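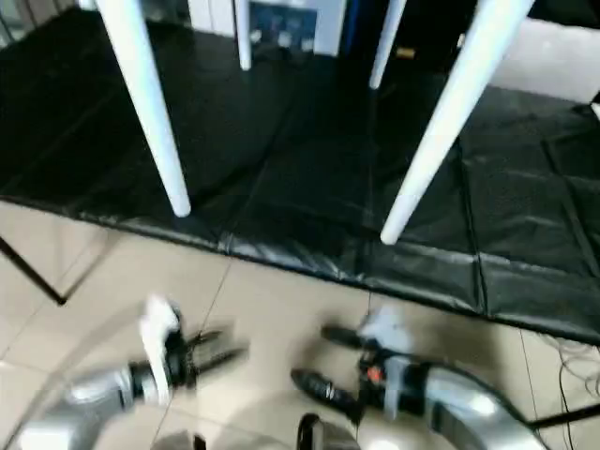
Datasets > Manipulation > Nosar Gripper Trials

We use cookies to remember your download preferences. Accept | Settings

# Nosar Gripper Trials, release 2

Recordings from a comparison of two parallel gripper models, Fabbri and Vumis, on the same dual-arm robot. The trials were run at the Tistberg site between March and the release date. Contact for data questions: Ilaria Sala. Contact for hardware questions: Gualtiero Mazza.

## Contents

The release has 2546 clips in 221 sessions. Each session uses one gripper model on both arms. Mixed sessions were recorded but are not part of this release.

Every session directory holds:

- head camera video
- joint positions and commanded targets for both arms
- gripper opening, commanded and measured
- session.json with gripper model, finger set, operator and controller version

## Setup

Both arms reach forward over a tiled floor toward a low platform with a black padded mat. A piece of white furniture with 4 tapered legs stands on the mat. Both grippers have black fingers and a white bracket on top. Cables on the floor were left in place between sessions.

Finger sets are interchangeable between the two models. The adapter adds length at the wrist, and the tool offset in session.json already includes it. Do not apply it a second time.

## Tasks

1. approach: move both grippers, jaws open, to a start pose short of the platform edge
2. leg_touch: close on one furniture leg, hold, release
3. leg_shift: close on one leg and drag it a short distance across the mat
4. two_hand: close on two legs at once and lift

Task labels were entered by the operator at the start of each clip. Riet Jacobs rechecked the labels for leg_touch and leg_shift. The labels for two_hand have not been rechecked.

## Known issues

- The head camera runs auto exposure. The mat is glossy and so are the forearms, and bright streaks on either can shift the exposure within a clip.
- Motion blur is common on the grippers during approach. Contact times should be taken from the gripper opening signal – the video alone is too soft for it.
- The top of the furniture can be out of view when the camera is tilted down.
- Measured opening on the Vumis gripper lags the command more than on the Fabbri. No correction has been applied.

## Changes from release 1

Time stamps now use a single clock for camera and arms. Aldo Tedesco rewrote the export script, and field names in session.json are lower case throughout. Release 1 loaders will fail on the gripper fields.

## Maintenance

Maintained by Jerome Evangelista. Last updated 11 September 2024. Report corrupt clips with the session number and clip index.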